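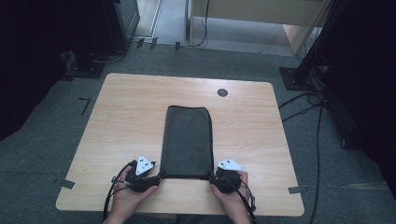 Questions I get asked about the tea towels

I sell linen and cotton tea towels from a market stall and through this little site, and the same questions turn up in my inbox most weeks, so I've put my answers in one place.

Do I need to wash them before I use them?

Yes please! New linen is a bit stiff and doesn't soak up much at first. Give it three or four washes and it's a different cloth altogether.

What temperature?

I do mine at 40 with everything else. Tomato sauce gets a 60. The Vellon check is the fussy one — keep the red away from your whites for the first couple of goes.

Will they shrink?

A little, mostly in the length. I cut the plain ones at 105 cm for the extra-long and they usually settle a few centimetres under that. The short ones (46 cm wide, made for small ovens and smaller kitchens) hardly change.

Can I use fabric softener?

I'd rather you didn't. It leaves a coating and then your glasses come out smeary and you write to me about it.

Do I have to iron them?

I don't. I pull them straight while damp, fold them in thirds and put something heavy on top. My mum irons hers and they do look lovely, I'll admit.

What's the difference between Ondrejka and Celach?

Ondrejka is the heavier weave, good for pots and big roasting tins. Celach is thin and dries fast, so that's my pick for glasses and for covering dough.

How long does delivery take?

I post on a Wednesday, everything in one trip. If you order after 9am that morning you'll be in the next week's lot, sorry.

Can I order for a café or a shop?

You can, from 20 towels upwards, and you can mix the colours. Anything bigger than that, email me first so I can check what's on the shelf. February is always tight as I'm restocking then.

Mine has a pulled thread, what now?

Snip it, don't tug it. If it arrived like that, send me a photo and I'll post another one.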